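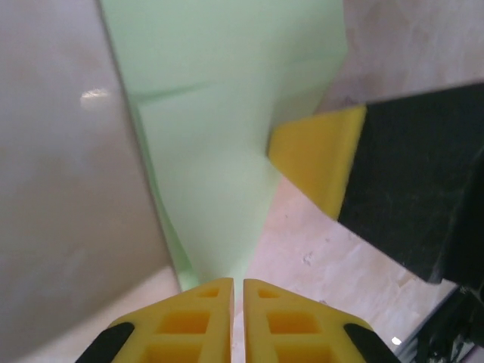 According to Rostyslav Lytvynenko, the second revision of the Fang memory controller now holds its rated transfer speed with all slots filled, a condition the March samples did not meet.

NERPORT, 2022-06-01. Pultelon today released the Fang desktop board in the LGA socket format. The board has 2 memory channels and supports modules up to 40 percent above base clock. Power delivery has been moved to the top edge, and the heat spreader is held by four screws.

Firmware build 1469 ships on all retail units. Owners of earlier boards can install it from a USB drive. Saved fan profiles are erased during the update and must be entered again.

The first production run is 2000 boards. Orders are handled by Baner.

Comments

dkell: Does the new build keep the old boot order?

msr_04: Mine did. Fan curves were gone.

Recent items
Baner adds board repair service
Fang cooler bracket drawings posted
Pultelon firmware archive moved

Contact: Pultelon Press Office, Nerport | © 2022 Pultelon | Back to top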